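The Case for Fewer Pieces in the Play Kitchen

Mar 21, 2025

Most play kitchen sets are sold by piece count, and piece count is a poor measure of use. The Clirner catalog lists a set at 764 pieces. Pekesier answers with one at 1,000. Both totals include stickers, paper menus and coins, items that leave circulation early and are seldom replaced.

A better measure is the ratio of vessels to food. A child needs somewhere to put a strawberry before a second strawberry adds anything. At the Alavgate playroom we cut the inventory in April of last year to 12 food items and as many containers as the shelf would hold. Sorting and pouring games got longer. Cleanup got shorter.

Containers should also differ in what they do. A pot holds, a colander holds and drains, a tray carries. Three bowls in three colors repeat one function. The Conceição set, at a modest price, includes a slotted spatula and a colander, and those two pieces account for much of the play we log.

Scale matters less than manufacturers suggest. A large colander next to a small strawberry bothers adults who like matched sets. Children fill the colander.

My recommendation to buyers is to ignore the number on the box, read the parts list, and strike out anything made of paper. If fewer than a third of the remaining pieces can contain something, choose another set.

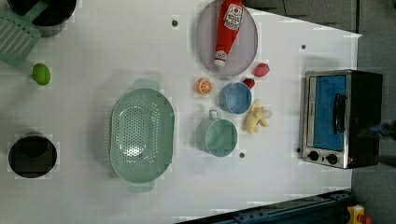 2 min read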